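Serimgate: Candanley Map Pack (DLC)

Adds the whole Candanley coast to the base game. 2 new regions, 300 hand placed encounters, new ferry routes between the ports. Base game required. Saves from before the June patch wont load, sorry, start a new one.

Install size 2,282 MB. Windows and Linux. Mac later.
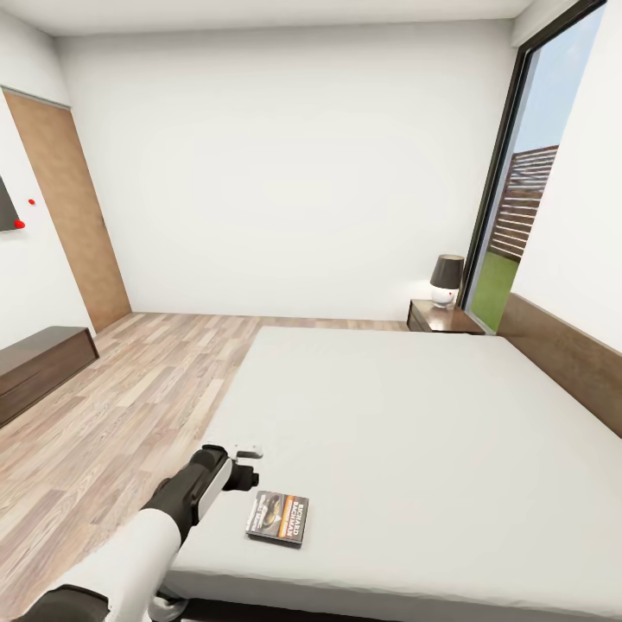 Caravan upkeep is also rebalanced for the coast, so bring more food than you think. Salt roads are slow in winter. Bellini traders only take silver, Sundex ones take anyhting.

Music by Samuele Santoro, soundtrack sold seperately.

Controller support: full. Languages: English, Italian. Refunds thru the store you bought it from.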